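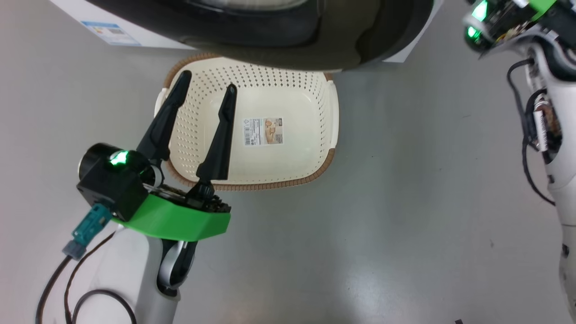

Does it go in the dishwasher, and will the holes leave little dots all over my jumpers? A customer asked both in one breath, and they're such good questions that I've moved them to the top of the page. I wouldn't put it in the dishwasher, no. The trim round the rim doesn't like that sort of heat. As for the dots, I've had a wool jumper folded in mine since March and it came out looking like a jumper.

So, the Zesura basket in cream. It's an off-white plastic basket, rectangular with rounded corners, with rows of small round holes in the sides and the base, and a light brown band with a woven texture running along the rim. The ends flare out a bit like little handles, so you've got something to get your fingers under when it's on a low shelf. I sell a lot of baskets and this is the one I keep taking home with me (my partner has started hiding the car keys).

What I use mine for

The first one went in the hall for hats and gloves. Then I wanted one for the bathroom, for flannels and spare loo roll, and then one for the cupboard under the stairs, which is where all the dusters and cloths had been living in a carrier bag. The holes mean a bit of air gets through, so things that go away slightly damp don't end up smelling like a pond. I still wouldn't put anything properly wet in it, mind, as the base has holes as well and you'll get a puddle on your shelf!

It's good for toys too, the chunky sort. Tiny bricks and beads are a different matter, and I'd go for the solid-sided Jusard tub if that's what you're trying to tame. Pens poke through, I've tried.

Cleaning it

Crumbs and fluff get into the corners and I just take it outside, turn it over and give it a good bang. For anything sticky, warm soapy water and an old toothbrush along the rows of holes. Go gently on the band, wipe it with a damp cloth and let it dry before you put things back.

The label is on the inside, on the floor of the basket, with the barcode on it. Peel it slowly from one corner. If it leaves a sticky patch, a dab of cooking oil on kitchen paper shifts it and then you wash the oil off.

Will it fit?

Please measure your shelf first, and measure at the top of the basket, where it's widest with those flared ends. We get more returns over that than anything else. If you're stuck between this and the Luo, which has straight sides, the Luo wastes less room in a tight cupboard, but I think it's a bit plain out on show.

Ordering

Stock number 1565, cream with brown trim. Sold singly, or in a set of 2 if you've got a pair of shelves to fill. Orders over £70 go out with free delivery, otherwise it's £5. Anything ordered over the weekend is packed on Monday at the Drusside shop, and you can collect from there too if you'd like a look at one first. Returns are fine as long as the label's still on.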